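Recovering from a contact stop during the basket task

This page sets out the procedure to follow when an arm on the Pleteo bench halts with a contact stop while placing items in the wicker basket. It applies to all stations at the Prudham laboratory that run the basket task under the Zemeck controller. Operators who have not completed the bench induction must not carry out any part of it alone.

Background

In March the laboratory logged 289 runs of the basket task. Of these, 11 ended in a contact stop, in which the controller detects an unexpected load at the wrist and cuts drive to both arms. In most cases a fingertip had met the rim of the basket on the way down. One stop led to a bent finger and a torn pad after the operator restarted the program with the finger still pressed against the rim. The procedure was rewritten as a result.

A contact stop is a safety event even when no damage can be found. The arm may still be holding a load against the basket or the table, and it can spring back when that load is released.

Before you begin

You will need the station key, the pendant, a soft rule, the 500 mm reach gauge and the station log. Confirm that the beacon shows steady amber. If it shows red, the fault lies in the safety circuit and this page does not apply; leave the station locked and report it to the duty engineer.

Step 1. Make the station safe

Press the emergency stop on the pendant, even though drive has already been cut. Turn the station key to Hold and remove it. Keep the key on your person until Step 5. The second arm shares the same drive supply and must be treated as live until the key is out.

Step 2. Record the position

Write down the joint readings shown on the pendant before anything is moved. Note which fingertip is nearest the basket, whether it is inside or outside the rim, and where the items are lying. Without this record the cause of the stop often cannot be found later.

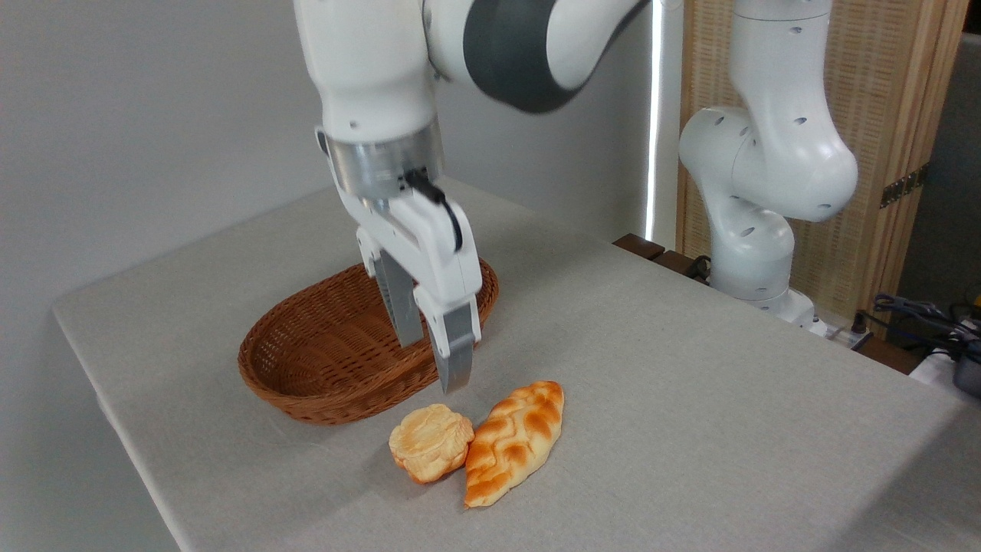
Gripper low over the front of the basket, with the bun and the braided loaf on the cloth.

Check the clearance between each fingertip and the rim by eye, then with the soft rule. Do not put your fingers between the gripper and the basket. If a fingertip is touching the rim, or you cannot tell, treat it as loaded and go to Step 3. If both are clear, go to Step 4.

Step 3. Release a loaded finger

A second trained person must be present. One person supports the wrist from the side with an open hand, keeping clear of the fingers. The other returns the key to Hold, releases the emergency stop and selects Brake Release, Single Joint on the pendant. Release the wrist joint only, in short presses, until the finger comes away from the rim.

Do not pull the basket out from under the gripper. The weave can catch on a pad and tear it. Once the finger is free, press the emergency stop again and remove the key.

Step 4. Inspect

Examine both finger pads for cuts, lifting edges or fragments of wicker. Look along the cable at the gripper for kinks, and make sure that it has not been drawn tight against the wrist. Check the basket rim for broken strands. A basket with a broken strand must be replaced, as loose ends have caused repeat stops.

Smooth the cloth by hand and return the basket to its marked place. Items that have rolled or shifted should be set back by hand, never nudged with the gripper.

Step 5. Restart at reduced speed

Check the reach of the arm with the gauge. Return the key to Run, release the emergency stop and choose Retract from the Miah recovery menu. The arm must rise straight up before it makes any sideways movement. Keep one hand on the pendant stop throughout.

When the arm has reached its home position, run one full cycle at 40 per cent speed with no items on the table. If the cycle finishes without a warning, set out the items and run a second cycle at the same speed. Normal speed may be restored only after both cycles have passed.

If the stop happens again

Two contact stops at the same station in one shift require the station to be taken out of use. Lock the key in the cabinet, hang the red tag on the pendant and enter the joint readings from both stops in the log. Do not raise the contact threshold in order to continue working. Changes to that setting are made by the duty engineer and must be signed for.

Completing the log

Each entry must give the station number, the time of the stop, the readings taken in Step 2, the condition of the pads and the basket, and the names of all persons present. Damaged pads are to be bagged and kept with the entry until the monthly review.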